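Home | Issues | Authors | Search | Download PDF

4.2 Small kitchen items and the drying rack

Draft of 1/11/25. The second household set covers what gets left by the sink: mugs, spoons, chopsticks, thin sticks for stirring. Items like these have no fixed home in most kitchens. People in the Tivoldale interviews had a place for plates and a place for pans, then a jumble for the rest. Mensah's survey found much the same, although it lumps mugs with glasses, which we do not.

Racks were compared on three points. Footprint on the counter, how well a mug stays put, whether long thin things slip through. Clear racks got the most complaints about water marks but were liked in small kitchens, where a dark one looks heavy. Hooks help with mugs only if the handle is turned the right way, and a mug laid on its side tends to take the room of its neighbors. Long sticks are the real nuisance. Laid lengthwise they block whatever is under them, stood up they tip.

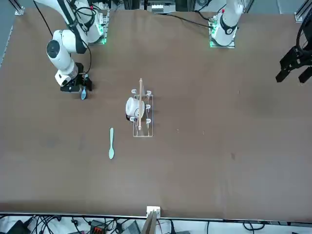
Figure 2. Mug, wooden stick and light-blue spoon at the clear rack with white hooks.

Spoons were scored seperately. A small spoon is easy to lose in an open rack and most respondents said they put it in a cup instead, bowl up. The Ikuvari rack has a side cup for this, the Hikura one does not, and scores for spoons differ as you would expect. Scores for mugs hardly differ at all.

Order matters too. Mugs first, then long items, then spoons gave the fewest re-dos in the home diaries (1608 entries kept, out of 3000 collected; the rest lacked a rack type). Putting the stick down first meant lifting it again for the mug. Diaries from December were noisier, more guests, more dishes, and are reported on there own in the appendix.

Coding of the diaries was done by Kekeli Gyamfi using the item list in Section 3. Entries with up to two missing fields were kept. Wet and dry loads were not split, something to fix in the next round.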